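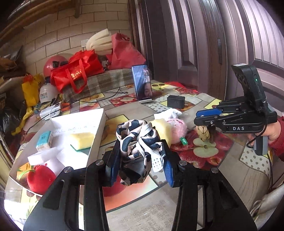
## Zwischenbericht Tücherarchiv Garov, Stand 23. November 2022

Liebe Frau Mirzaei, lieber Aarne Hakala,

ihr hattet beim letzten Telefonat gesagt, ich soll einfach aufschreiben, wie es läuft, und das Formular kommt dann hinterher. Das mache ich jetzt genau so. Die Tabelle mit den Belegen hängt an, der Rest steht in diesem Text.

Kurz zur Lage: Wir sind mit dem Erfassen weiter als geplant und mit der Ausstellung hinten dran. Das eine hängt mit dem anderen zusammen, ich habe nämlich im September viel zu viel Zeit mit Karteikarten verbracht (und ich würde es wieder tun).

### Was inzwischen erfasst ist

840 Tücher haben jetzt eine Nummer, eine Karte und einen Platz im Regal. Im Antrag stand, dass wir bis Jahresende alle Stücke aus dem Nachlass der Druckerei Flillano durchhaben. Das schaffen wir, wenn die letzten Kartons keine Überraschungen mehr bringen. Bisher hat allerdings jeder Karton eine gebracht! In einem lagen unter den Halstüchern lauter Rechnungen an Modehäuser, in einem anderen Farbproben auf Papier, die noch mit Stecknadeln an den Stoffresten hingen. Die Nadeln waren natürlich verrostet. Wir haben sie herausgezogen und die Rostflecken auf den Karten vermerkt, gereinigt wird daran erst mal nichts.

Am meisten Spaß machen mir die Muster, die in keine Reihe passen. Bei Flillano wurden jahrelang brave Bordüren gedruckt, Rosen, Ketten, Steigbügel, alles, was man an Tanten verschenkt. Und dann zieht man so etwas wie das Seidentuch mit den Kuhflecken heraus, Dunkelblau, Schwarz und Weiß, dazu ein gepunkteter weißer Streifen. In den Musterbüchern habe ich dafür bis heute keinen Eintrag gefunden. Auf der Karte steht deshalb bei Herkunft ein Fragezeichen, und ich wäre froh, wenn sich auf den Aufruf in der Zeitung noch jemand aus der alten Entwurfsabteilung meldet.

### Die Datenbank

Mit Famix arbeiten wir jetzt seit dem Sommer, und ich habe meinen Frieden damit gemacht. Die Suche nach Farben ist gut, die nach Motiven ist umständlich. Wer »Blume« eingibt, bekommt keine Rose, es sei denn, man hat beim Erfassen beides eingetragen. Also tragen wir jetzt beides ein. Für die Karten vom Frühjahr muss das noch jemand nachholen, und ich fürchte, dieser Jemand bin ich.

Ein Punkt, den ich gern mit euch besprechen würde: Die Lizenz läuft nur für einen Arbeitsplatz. Solange ich allein eintippe, reicht das. Sobald im neuen Jahr die Studentin dazukommt, sitzen wir abwechselnd am Rechner, und das wäre schade um ihre Stunden. Ein zweiter Zugang kostet 200 Euro im Jahr. Im Posten »Verbrauchsmaterial« ist dafür noch Luft, ich bräuchte aber von euch ein kurzes Ja zur Umwidmung.

### Die Erzählnachmittage

Die laufen wunderbar. Im Antrag hatte ich das Format noch sehr steif »Zeitzeugengespräche« genannt, das sagt hier kein Mensch. Es gibt Kaffee, es gibt Streuselkuchen, und auf dem Tisch liegen Tücher, bei denen wir nicht weiterkommen. Dann wird erzählt. Eine frühere Druckerin hat uns erklärt, warum bei den Tüchern aus den ersten Jahren das Rot immer ein wenig neben der Kontur sitzt: Der Drucktisch hatte in der Mitte eine Delle, und alle wussten es, und repariert wurde er erst, als ein Großkunde sich beschwert hat. So etwas steht in keinem Musterbuch.

Wir hatten bisher 8 Nachmittage, zwei mehr als beantragt. Die Aufnahmen sind gesichert und zur Hälfte abgeschrieben. Das Abschreiben dauert länger als gedacht, weil gern alle gleichzeitig reden. Ich lasse inzwischen die Stellen weg, an denen es um Hüftoperationen geht, und notiere nur die Minute, falls doch einmal jemand danach sucht.

Nicht so gut gelungen ist der Nachmittag zur Saumarbeit. Da wollte ich zeigen lassen, wie ein Rand von Hand rolliert wird, und hatte zu wenig Licht und zu dicke Nadeln besorgt. Die Damen haben höflich gelächelt und dann ihre eigenen Nadeln aus der Handtasche geholt. Den Termin wiederholen wir im Frühjahr am großen Fenster.

### Lagerung und Klima

Die säurefreien Kartons sind da, endlich. Der Lieferant hatte erst das falsche Format geschickt, die Rücksendung hat uns nichts gekostet außer Nerven. Seidentücher liegen jetzt flach, mit Seidenpapier dazwischen, die großen Formate werden über Rollen gelegt. Bestickte Stücke kommen in eigene Schachteln, damit sich nichts verhakt.

Sorgen macht mir der Keller. Nach dem Regen im Herbst war die Luftfeuchte an der Nordwand deutlich zu hoch, und ich habe die untersten Fächer leer geräumt. Die Stadt Garov als Vermieterin weiß Bescheid, und es war auch schon jemand mit einem Messgerät da - nur gibt es noch keinen Termin für die Wand. Bis dahin steht ein Entfeuchter unten, den ich jeden Abend ausleere. Der Strom dafür taucht in der Tabelle unter »Sonstiges« auf.

### Die Ausstellung

So, und jetzt das Unangenehme. Die Eröffnung klappt nicht mehr vor Weihnachten. Der Saal wäre frei gewesen, aber die Rahmen sind nicht fertig, und ich möchte die Tücher auf keinen Fall mit Klammern an eine Leine hängen. Die Tischlerei hat mir Ende Januar zugesagt. Das heißt, wir eröffnen im Februar, und die Einladungen gehen erst raus, wenn die Rahmen wirklich im Haus stehen.

Inhaltlich bin ich zufrieden. Es gibt einen Raum zu den Farben, einen zu den Leuten und einen Gang mit Fehldrucken, auf den freue ich mich besonders. Für den Katalog habe ich ein Angebot über 2000 Euro, darin sind Satz, Druck und ein einfacher Umschlag enthalten. Das liegt im Rahmen der Bewilligung. Die Texte schreibe ich selbst, Aarne, du hattest angeboten, gegenzulesen, und ich nehme dich hiermit beim Wort! Die ersten Kapitel schicke ich dir, sobald ich die Jahreszahlen noch einmal mit den Lohnlisten verglichen habe.

### Was ich von euch brauche

- das Ja (oder Nein) zum zweiten Zugang bei Famix
- eine kurze schriftliche Bestätigung, dass die Verschiebung in den Februar für die Bewilligung in Ordnung ist
- euer Logo in druckfähiger Größe, die Datei vom Frühjahr wird auf dem Plakat pixelig

Wenn ihr vorher vorbeikommen mögt, gern, am besten nachmittags. Zieht etwas Warmes an, im Keller heizen wir wegen der Stoffe nur sehr sparsam.

Herzliche Grüße aus Garov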